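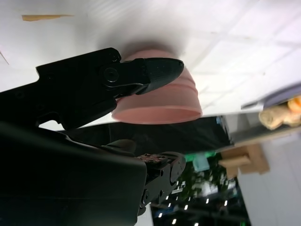
Figure 4. Pink ribbed cup on its side, rim facing down.

October
By Casimiro Prieto and Maarten Mertens

4. What people call the things they drink from

I should say up front that I never planned to write a section on the word "cup." Maarten and I went to Odstead to record vowels. We had a list of household words, we had a nice quiet room over the library, and we figured we'd be done by Tuesday lunch. Then our second speaker looked at the word "mug" on the card and told us, pretty firmly, that she'd never owned one in her life. She had cups. Her sister over in Pimham had mugs. That was the end of the vowel study for the afternoon (the vowels are in Section 3, and they're fine).

So we started asking everybody. We ended up with 145 speakers across the two towns, all of them raised locally, and we asked each one to name the same set of vessels and then just talk. I did most of the Odstead interviews and Maarten did most of the Pimham ones, so yes, there's an interviewer effect in here somewhere, and I get into that in Section 6.

The big split is over handles. In Pimham a thing without a handle is hardly ever a cup. It's a beaker, or a tumbler, or for a few of the older men a "tot," whatever it happens to hold. In Odstead the handle doesn't seem to matter much at all, and what people kept bringing up was height. If it's taller than your hand is wide, it's a cup. If it's shorter, people start hunting around for another word, and you can hear it on the recordings: long pauses, a lot of "well," and then very often "bowl" with a rising tone at the end, like they're asking me!
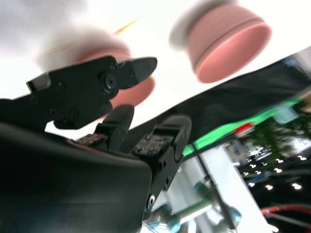
Figure 5. Black bracket and round hub, seen from below.

Those rising tones turned out to be more useful than the words themselves. We coded every answer for certainty on a scale of 1 to 7, using nothing but pitch and pause length, and the scores line up with age a lot better than they line up with town. Speakers who grew up with the old school dinners are very sure of themselves. Younger speakers hedge on nearly everything that isn't glass. Maarten thinks this is plain old dialect leveling, the kind you'd see anywhere two small towns start sharing a bus line and a supermarket. I'm less convinced. I think the younger speakers know both systems perfectly well and are stalling while they work out which one the person asking would like to hear.

There's a bit of support for my side in the follow-up calls. When we phoned people back and pretended to need help with a shopping list, the hedging dropped way off, and several speakers who had said "bowl?" in the interview said "cup" without a pause.

The bowl answers deserve a closer look anyway, 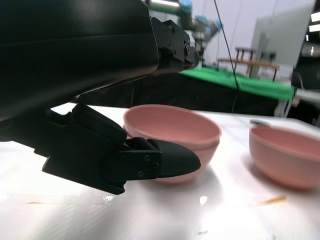
and they're where I'd start if I were doing this again. "Bowl" covers soup, cereal, and dog food in both towns, no surprises there, but in Odstead it also takes in anything you'd drink from with two hands. One speaker used it for her grandfather's shaving mug. Another drank tea from a bowl every morning and was a little offended that I wrote it down. None of this shows up in the older county word list, where the only entry under "bowl" has to do with lawn bowling, and I've written to the editors to ask whether the kitchen sense was ever collected. No answer yet.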